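The Skultine kitchen: rice, at last

Jul 26, 2022

After 13 years of boiling rice in whatever saucepan happened to be clean, the Skultine kitchen has gone over to a rice cooker. The old method had its defenders, most of whom never had to scrub the pan. The new one is white with an orange handle, and it looks as if it ought to be carried off on a picnic. Please don't.

Plates have been on our minds too. The pale mint-green ones are now the official rice plates, after a long and surprisingly bitter exchange in which somebody used the word "hospital". They're a gentle colour and they go nicely with the cooker, and that is as much interior design as this newsletter intends to do.
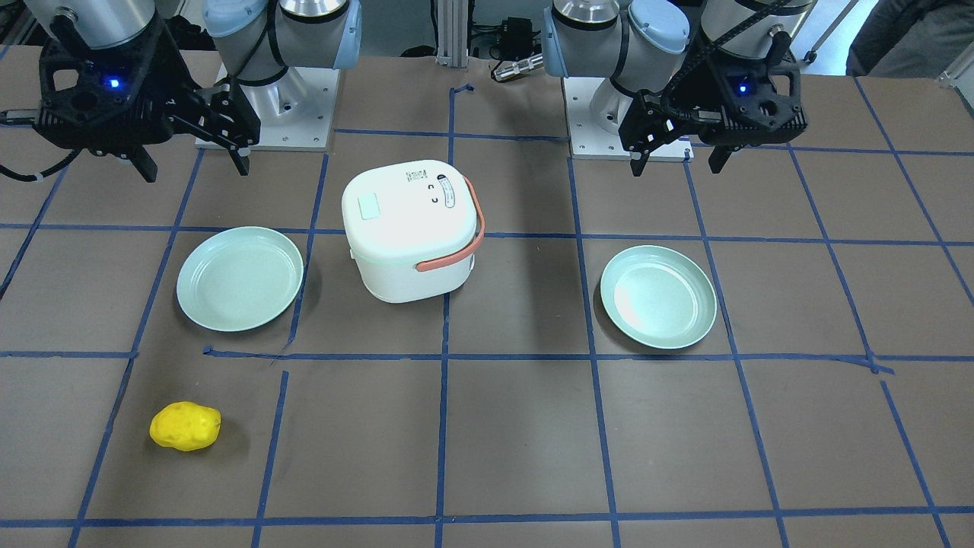
The house rules are short. Measure out 600 grams of dry rice for a full lunch table and rinse it until you are bored, then twice more. Shut the lid and leave it shut. Lifting it to see how things are getting on only lets the steam out - the rice doesn't need encouragement.

Leftovers go in the fridge as soon as they've stopped steaming and are to be eaten the next day. The tub found behind the Michailidis pickles last month has been dealt with and we won't be discussing it.

We have 3 rice lunches planned for August. Put your name on the sheet by the kettle if you're coming, and say if you want seconds. Gisel house is bringing the beans again, so you've been warned.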